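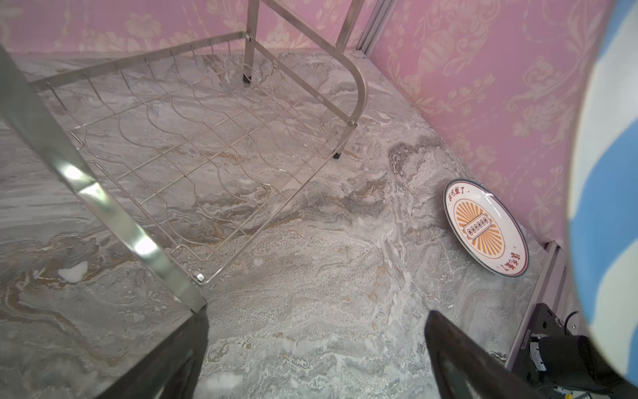
**Vida 用了四年,换电池还是换手机?官方报价把我看懵了**

**楼主 | 半格电**

先交代一下,手机是 Cillov 的 Vida,标准版,首发没多久就买了,到现在整整四年。中间摔过好几回,后盖右下角有一条细纹,屏幕倒是一直没坏。平时就是聊天、看视频、坐地铁听播客,游戏基本不碰,偶尔出去玩拍拍照。

最近电池是真不行了。早上满电出门,中午吃饭的时候就开始心慌,下午开个会回来一看,已经红了。更烦的是它会突然关机,明明还显示有电,点开相机准备拍张照,啪,黑了!再开机又告诉我电还有不少。上礼拜在地铁口扫码,手机就这么死在闸机前面,后面排了一串人,我那个脸啊……

然后我就去问了官方售后,客服很客气,说先检测再报价,检测完给我报了 886,电池加后盖一起换。我说后盖那条纹我不在意,能不能只换电池?对方说后盖有裂就得一起换,不然不保证密封。行吧,我理解,可是 886 块我都能在二手平台上收一台同款成色不错的了(电池什么样另说)。

后来在家附近问了一家 Mustlow,就是商场负一层那种连锁维修点,报 297,只换电池,后盖拆下来再贴回去,说当场能弄好。便宜了一大截,但我心里又打鼓:电池不是原厂的,会不会鼓包?换完系统会不会一直弹窗?防水是不是就没了?

也想过干脆换新的,看了一圈最近的机型,一个比一个大一个比一个重,我手小,Vida 这个尺寸单手刚刚好,真的舍不得。拍照我也觉得够用了。

所以想问问大家,有没有同款换过电池的?换完能恢复到几成?或者有没有小屏新机推荐?先谢谢各位!

---

**2楼 | 芦苇荡边**

同款,换过,官方换的,不过我后盖没裂,所以没你这么贵。换完感觉像换了台新手机,早上出门晚上回家还有电,突然关机也没再出现过。

你那个突然关机我也有,冬天特别明显,站在外面等公交,拿出来看一眼时间就灭了。售后跟我讲是电池老了以后一下子供不上那么大的电流,相机、导航这种一开就拉垮,所以跟显示的电量没太大关系。

我站官方。贵是贵,但是心里踏实。

---

**3楼 | 阿壳不充电**

886 换个电池加后盖,我不能理解站官方的 😂

这手机现在二手才值多少啊,花这个钱修等于往里再买一遍。我的建议一直很简单:四年的手机,要么花小钱续命,要么直接换,中间这一档最亏。297 可以试,886 千万别。

另外楼主你说手小喜欢小屏,我去年也是这么讲的,后来换了大的,一个礼拜就习惯了,现在回头看老手机的字,费劲!

---

**4楼 | 半格电(楼主)**

回 3 楼:哈哈你这个“一个礼拜就习惯”我同事也跟我说过,我借她的手机用了一个午休,躺着看的时候直接砸脸上了。

回 2 楼:对对对就是开相机!原来是这个道理。那请问你换完以后资料还在吗?我看官方的单子上写着要自行备份,说可能会清空,我有点怕这个,里面照片太多了。

---

**5楼 | 芦苇荡边**

资料都在,他们就是让你签个字免责。不过备份还是老老实实做,我是前一天晚上插着电脑拷的,拷得我都睡着了。

还有一个容易忘的,验证器那种动态口令的 App,如果真的清空了会很麻烦,记得先把恢复码抄下来。我以前换手机的时候栽过一次,公司邮箱进不去,找管理员找了好几天。

---

**6楼 | 修机的老丁**

干这行的,说几句,不拉客(我也不在 Mustlow)。

先说非原厂电池。好的差的都有,差得还挺远,你看店里报价没用,要问清楚电芯是谁家的、保多久、鼓包了怎么算。正经店会给你写在单子上,口头说“放心用”的你就别放心。

再说弹窗。Vida 这一代换了非原厂电池,设置里的电池健康那一页会变成无法显示,开机头几天可能会提醒,点掉就行,不影响充电。后面几代管得严一些,Vida 还好。

防水这个我讲实在的,四年的机器,原来那圈胶早就老化了,你后盖还裂着,现在它就已经不防水了。所以别为了“保住防水”去花那个钱,保不住一个没有的东西。但是反过来,官方换完是重新打胶加新后盖,出来是有密封的,这点要承认,第三方拿旧后盖贴回去,裂纹还在那儿。

拆后盖的时候要加热,你那条细纹有可能会变长,甚至直接碎掉。去之前问清楚碎了算谁的。很多纠纷就出在这里,店家说本来就裂,客人说本来只有一点点。

---

**7楼 | 阿壳不充电**

老丁这楼我服,后盖会碎这点我真没想到。

那干脆让 Mustlow 连后盖一起换呗?第三方后盖又不贵。

---

**8楼 | 修机的老丁**

可以,但是颜色和镜头圈的孔位经常对不准,有的摸着还割手。套壳用无所谓,裸机党就别了。

---

**9楼 | 半格电(楼主)**

我套壳!常年套壳!所以丑一点我完全不在乎。

老丁说的那个“碎了算谁的”,我今天下班又绕去问了一趟,店员小哥说“一般不会碎”,我说那万一呢,他说“一般不会的姐”。我说你能给我写单子上吗,他就去打电话了,打了好久回来说要问店长,店长 Friday 不在(他原话就是这么说的,英文的 Friday,我也不懂为什么)。

所以我现在有点偏回官方了,但是一想到那个价格又心疼。翻来覆去的,昨天晚上躺在床上又开始看新机,看到半夜,看着看着手机没电了。 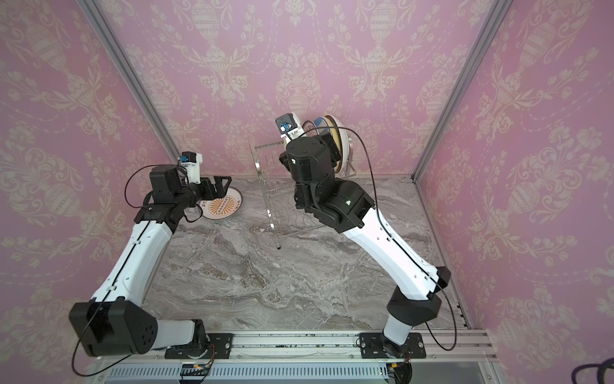 然后就是在看新机的时候看到 Penia,之前完全没听过这个牌子,说是主打小屏,宽度跟 Vida 差不多,电池反而更大。有人用过吗?我搜了一圈全是开箱,开箱谁不会夸啊,我想看用了大半年的人怎么说。尤其是拍照和信号,我家电梯厅信号本来就烂,Vida 勉强能撑住一格。

---

**10楼 | 橘子汽水味**

Penia 我用着!刚好过了大半年,来说说。

喜欢的地方:小,轻,真的能一只手从头打到尾,塞牛仔裤前兜坐下来也不硌。续航我很满意,晚上忘记充第二天上午也还能撑。系统干净,预装的东西少,删起来也痛快。

不喜欢的:拍照白天不错,晚上就很一般,我家猫一动就是一团糊(黑猫,可能也有猫的责任)。扬声器声音薄,外放听歌别指望。还有就是配件太少了,壳和膜只有网上那么几款,线下店根本没人听说过,上次膜碎了我等快递等了好久。

信号我觉得正常,但是电梯厅那种我没法替它保证,每家楼都不一样。

---

**11楼 | 芦苇荡边**

小牌子我最担心的是系统更新和售后。买的时候说得天花乱坠,过两年公司还在不在都不知道,到时候换个电池都没地方换,楼主你现在的烦恼会原样再来一遍,还更惨。

---

**12楼 | 橘子汽水味**

这个担心我不反对哈,不过我用到现在更新推了好几次,都按时来的。售后我没去过,没发言权。

而且 Cillov 牌子大,Vida 不也早就不推大版本了嘛,只剩安全补丁。

---

**13楼 | 芦苇荡边**

安全补丁也是更新啊!我银行 App 就看这个的。再说 Vida 卖的时候承诺多久就给了多久,没赖账,这点我是认的。

---

**14楼 | 阿壳不充电**

你俩别吵,楼主连电池都还没换呢 😂

我补一个想法,楼主可以先看看是不是真的全赖电池。我妈那台老说不耐用,我拿过来一看,后台有个天气 App 一整天都在定位,关掉以后多撑了一下午。设置里有耗电排行,截个图上来大家看看?

---

**15楼 | Bianca Tudose**

大家好,中文不是我的母语,写错请原谅!我也是 Vida 用户,一直潜水看你们聊天。

我的电池跟楼主很像,一开相机就关机。我试过 14 楼说的方法,把定位都关了,屏幕也调暗,确实好一点,但是突然关机还是有。网上有人教把电用光再充满,说可以“校准”,我做了 2 次,显示的数字好像准了一些,能用的时间没有变长。

最后我还是换了电池,第三方的店,他们用了原来的后盖,我的后盖没有裂。店里等的时间很短,我喝一杯咖啡就好了。现在用着没有问题,只是健康那一页看不到了,跟老丁先生说的一样。

楼主的后盖有裂,所以我觉得情况不同,要小心。

---

**16楼 | 修机的老丁**

楼上中文比我好。

校准那个说法我多讲一句,老电池别老是用到自动关机再充,对它没好处。数字跳来跳去的可以偶尔来一回,想靠这个续命没戏。

耗电排行可以看,但突然关机这个症状摆在那里,八成还是电池。还有,楼主你平时把手机平放在桌上,看看屏幕边上或者后盖有没有翘起来、按着有没有弹的感觉,有的话别纠结了,先停用,别放枕头边上充电,尽快送修。

---

**17楼 | 半格电(楼主)**

看了!平放不晃,后盖也没翘,吓得我拿着手电筒照了半天。枕头边上充电这个我认错,昨晚开始挪到书桌上了,早上闹钟响得爬起来关,倒是没再赖床。

耗电排行也看了,第一名是屏幕,第二名是播客 App,后面都是些零零碎碎的,没有特别离谱的。倒是发现一个购物 App 后台跑得挺欢,我一个月也就打开它一回,卸了。

跟大家汇报一下目前的想法:Penia 先放一放,主要是夜景,我下班以后才有空拍照,白天拍得再好我也用不上。11 楼说的售后我也有点在意。

Mustlow 那边店长回我电话了,说后盖碎了他们可以免费换一块第三方的,愿意写在单子上。这样的话我觉得可以接受啊!反正套壳!

---

**18楼 | 阿壳不充电**

那还等什么,冲。

---

**19楼 | 芦苇荡边**

我保留意见。你问过电芯是哪家的、保多久了吗?光写后盖不够的,电池才是重点。

另外你跟官方再磨一下试试,我听说有时候会有换电池的折扣活动,客服不会主动讲,你问了她才去查。我上次就是多嘴问了一句,给便宜了一点,虽然不多。

---

**20楼 | 半格电(楼主)**

啊,电池的保修我真忘了问,光顾着后盖了。等下再打一个,店长估计已经记住我的声音了。

官方那边我也去问问活动,问不到也不亏。

---

**21楼 | 橘子汽水味**

楼主要是最后修了 Vida,求回来报一下续航!我抽屉里也躺着一台,我弟淘汰下来的,屏幕好好的,就是开不了多久,一直想着修好给我爸看戏用。他眼睛还行,就是嫌现在的手机太大拿不住。

---

**22楼 | 修机的老丁**

躺抽屉的那台先充个电看看还能不能进系统,放太久的电池可能已经过放了,充的时候人在旁边看着,发烫就拔。

楼主去修之前把电用到剩一小半再去,别满电送过来,拆的时候安全些。SIM 卡自己取出来收好,卡托也数一下,我们店抽屉里攒了一把没人领的卡托。

---

**23楼 | 半格电(楼主)**

收到!电话打完了,保修的时间店长说可以写在单子上,电芯品牌他说要等拿到货才能拍给我看。官方那边查了,目前没有活动。

今晚先备份,恢复码也抄上,抄在本子里。修完我回来更新。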